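Search the notebook Search Clear

Trarine Bindery - bench notebook
April 4, 2023
Posted by the paste end of the bench

Paste day again, and a long one, so pour yourself something before you start reading. I promised in January that I'd write up the starch trials properly instead of leaving notes on bits of offcut tucked under the nipping press, and I've been putting it off ever since. I've also got the Taheri albums to report on, and a few words about the knives.
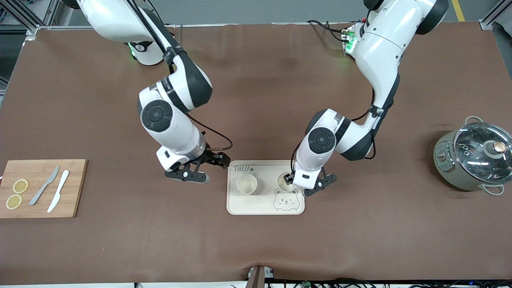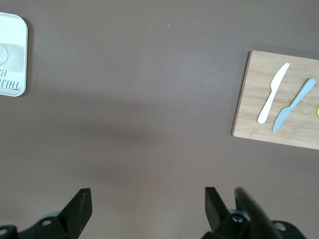
The table and the tray.

Paste first. I made two batches this morning, both wheat starch, both from the same bag, and the only thing I changed was the soaking. Batch A had the starch stirred into cold water and cooked straight away, the way I was taught and the way I've always done it when I'm in a hurry. Batch B sat in its water overnight on the shelf beside the sink with a saucer over the top. Same pot, same wooden spoon, same ring on the stove turned down as low as it'll go without blowing out. I washed everything in between and dried the pot with a clean cloth, which I mention only so that you'll believe me about the results.

A was a bit of a disappointment. It thickened quickly, went lumpy down one side of the pot and needed a good deal of bullying with the spoon to come together. Once it had cooled I pushed it through the horsehair sieve and it was all right, but it had a sort of graininess under the brush that I could feel before I could see it. B was lovely. It went from milk to a grey, glassy sort of custard in one go, with hardly any catching on the bottom, and it pulled away from the spoon in a soft ribbon. After sieving it was so smooth that I stood there brushing it onto scrap for longer than I had any business doing.

So: soak overnight from now on, please, even if it's a nuisance. If you know you'll be lining spines in the morning, put the starch in water before you go home. I've taped a note to the cupboard door and I'd be grateful if it stayed there this time.

I did wonder whether the difference was the water. We'd had the kettle going all morning for tea, and I may have used the tail end of it to start batch A, so that one could have gone in lukewarm. I can't swear to it either way. I'll run the pair again next week with water from the same jug, left to stand, and if A comes out just as smooth I'll eat my words and take the note down myself.

Thinning. For the tissue repairs I took B down with a little water at a time, working it in the bowl with the stubby brush until it was the thickness of pouring cream. That's still too thick for the very light tissue, I think. It cockled at the corners on the test strips, and on one of them the paste came through to the front and left a shine. Going down to something more like whole milk settled it. For spine linings I left it alone, straight from the sieve, and it grabbed well.

Mixing with the Olex. I know we don't all agree about this. I like half and half paste and Olex for covering in cloth, because the paste gives me time to shuffle things about and the Olex does the holding, and I've never had a board lift on me with it. But I had a go with straight paste on one of the cloth samples today, mostly to be fair to the other side of the argument, and it turned in very nicely. The corners took some coaxing with the bone folder. I've written "P" and "P+O" in pencil on the backs of the samples and put them under weights in the back room. Please don't peek until they've had their full time. I know what you're like, and I'm worse.

Now the Taheri albums. There are 8 in the order, all landscape, all with guarded leaves so they'll lie flat once the photographs go in. The customer wants the dark green cloth from Brondico, and Brondico have sent the right one at last, although the roll arrived with a crease running down it where it must have been leaned against something in the van. I've cut around the crease so far. If we're careful with the layout we ought to get all the covers out without having to ring them, and the creased strip will do for spine pieces on the small notebooks, where it won't show once it's been pasted and rubbed down.

Sewing is finished on all of them. I used the thicker thread in the end, and there's more swell at the spine than I was hoping for, so they've gone between boards with a brick at each end and I'll look at them again tomorrow. If the swell hasn't settled I'll knock it down gently with the hammer before gluing up. I'd much prefer to do that now than find out with the boards on and everything sitting like a wedge of cheese. I did that to a guest book once, a wedding one, and had to take the whole thing apart on a Sunday-best sort of deadline, and my neck still goes hot when I think of it.

Grain direction - yes, again. I checked every sheet of the endpaper stock, and a couple had been cut the wrong way. My fault, I'm fairly sure, as it was my stack. They've gone in the box for wrapping. If you're ever in doubt, do the damp strip test, which takes no time at all: cut a strip each way, dampen one side, and watch which one curls like a wood shaving. I was shown it on my very first day and I still get a small thrill out of it, silly as that sounds.

Knives next, and this is a bit of a grumble, but a friendly one. Both paring knives were dull when I came in. I don't mind who did what to them, but paring leather with a dull knife is how you end up with a hole in a turn-in and a cut on your thumb, so let's get back into the habit of stropping before we put them away. I took both of them over the 1,000 stone until the burr came up all the way along, turned them and did the flat side, then gave them a good long go on the 2,000. After that it was leather and green compound until they'd take a curl off the edge of the goatskin without any pressure from me. They're beautiful now. The one with the string on the handle has a slightly rounder edge than it used to, which I quite like for headcaps. If you hate it, tell me and I'll put it back straight.

The 1,000 stone has a dip in the middle. I've been working around it by using the ends, but it really wants flattening, and the bit of wet and dry paper on glass that we've been using for that is worn out. Added to the shopping list.

Leather. I pared the label pieces for the Taheri set while the knives were fresh. The dark brown behaved itself. The red was stretchy and kept rucking up in front of the blade, so I turned it around and worked from the other end and that helped a little. I'm tempted to suggest brown for all the labels, seeing as the green cloth is quite a cool colour and the red looks a touch like Christmas against it, but it's the customer's choice and I'll send over a scrap of each stuck down on cloth so they can see them in daylight.

Some odds and ends before I stop:

The brushes. I've washed them all and hung them bristles down on the nails by the window. Standing them up in the jar lets the water run back into the ferrule, and then the hairs start dropping out into the paste, and I picked three of them off an endpaper this morning with the tip of a needle. The big round one is nearly bald. I'm fond of it, but it may be time.

The leftover paste from batch B is in the fridge, in the jar with the blue lid, with a skin of cold water poured over the top. Tip the water off before you use it and put it back through the sieve. It should be good for a few days. If it smells of anything at all, throw it out. Batch A went in the compost, and I didn't feel bad.

Blotters are drying on the rack. They need turning at lunchtime or they curl, and then they're no good to anyone.

The small press squeaks. I put a drop of oil on the screw and it squeaked at a different pitch, so I'll have another go at it when I've got the thing empty. It's holding the test linings at the moment and I don't want to disturb them.

For tomorrow: check the swell on the Taheri spines, knock down if wanted, glue up, and leave to dry before trimming. Cut boards while that's happening. Starch into water before I go home. Email about the labels. Ask Brondico whether they still carry the plain linen tape in the narrow width, as we're down to the last of the roll and I've been eking it out in a way that's started to affect my sewing.

I meant to say something about the marbling too, but it's getting late and my hands smell of size, and I think it deserves its own page. The short version is that the blue sank and the yellow didn't, and there's one sheet out of the lot that I'd put in a book tomorrow. It's clipped to the string over the sink if you want to have a look - mind the drips.

Contact the bindery | © Trarine Bindery | Back to top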